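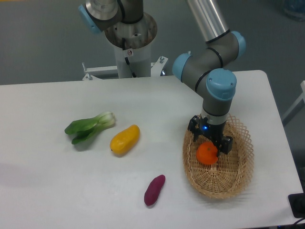
Produce and a woven basket on a white table.

# Pradow guitar school adds evening classes for adult beginners

The Pradow guitar school in Trukeder will open its evening classes to adults who have never played before, starting on 8th July. Until now the evening program has been limited to players who could already change between open chords and keep time through a full song.

Evangelia Lazaridis, who runs the school, said the change came after a spring in which most of the calls to the front desk were from adults asking where to begin. Many had a guitar at home that had not been out of its case for years. The school had been sending them to private lessons, and a good number did not call back.

"They wanted to be in a room with other people who were also bad at it," Lazaridis said. "I couldn't offer them that."

The new course runs for eight weeks, with one class a week. Each class lasts 90 minutes, with a short break for tuning and questions. There are 35 places, split between two groups that will meet in separate rooms at the school's building on Skuvgate. Students will stay with the same teacher throughout. Anyone who misses a week can sit in with the other group if there is a free chair.

Ismael Brito will teach one of the groups and wrote the lesson plan for both. He has taught the school's fingerstyle class for several years and plays rhythm guitar in a local dance band. His plan leaves reading music until the second half of the course. The first weeks cover holding the instrument, tuning by ear and with a clip-on tuner, and three chords: G, C and D. From the second class on, students will play along with a song from start to finish, even if they can only manage one of the chords and have to sit out the others.

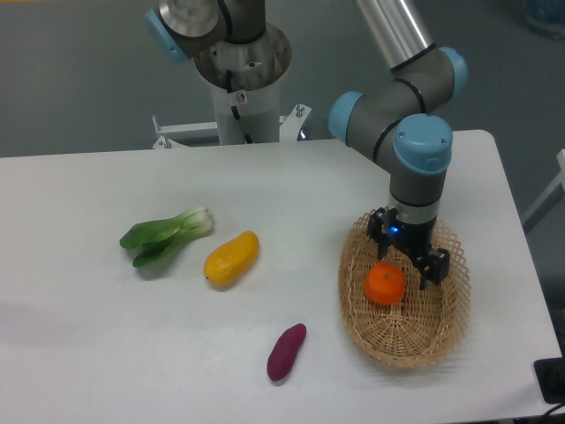 Rhythm gets more class time than anything else in Brito's plan. Students spend the opening minutes of each class with the strings muted, strumming patterns that they say out loud first. Brito uses the names of food for this, a method he picked up from teaching children. A bok choy, with its pale stem and dark green leaves, gives two even quarter notes. The purple sweet potato lying nearby becomes four eighth notes if the color is left off, and adding "purple" in front makes six. Once a pattern is steady, the class stops speaking and carries on with the strum alone. Brito said adults laugh at it for one class and then use it at home.

The songs will come from Cusi, the school's own collection of chord sheets, which has been reprinted for the course in larger type. It is made up mostly of folk and country tunes in easy keys, with a few waltzes near the back. Lazaridis said the older edition had crowded pages and several wrong chords, including a bridge that students had been correcting in pencil. Those have been fixed. Current students can trade in an old copy for the new one at the front desk at no charge.

Students need to bring their own guitar, either steel-string or nylon. The school has a small number to lend during class, but they cannot be taken home. Lazaridis suggests that anyone who has an older instrument in storage bring it by before the first class so a teacher can look at the strings and the height of the action. The school does not do repairs, but it will fit a new set of strings for the cost of the set. Left-handed players should say so when they sign up so that they can be seated at the end of a row.

The existing evening class for intermediate players will continue, with a later start. The fingerstyle class is not affected. Practice rooms on the upper floor will close earlier on nights when both beginner groups are meeting.

There will be no recital at the end of the course. The two groups will join for the last class and play through songs they have chosen from the book, with Brito on bass.

Sign-up is at the front desk on Skuvgate or by phone. Places will be filled in the order that forms come in, and a waiting list will be kept for a second course if there is enough interest.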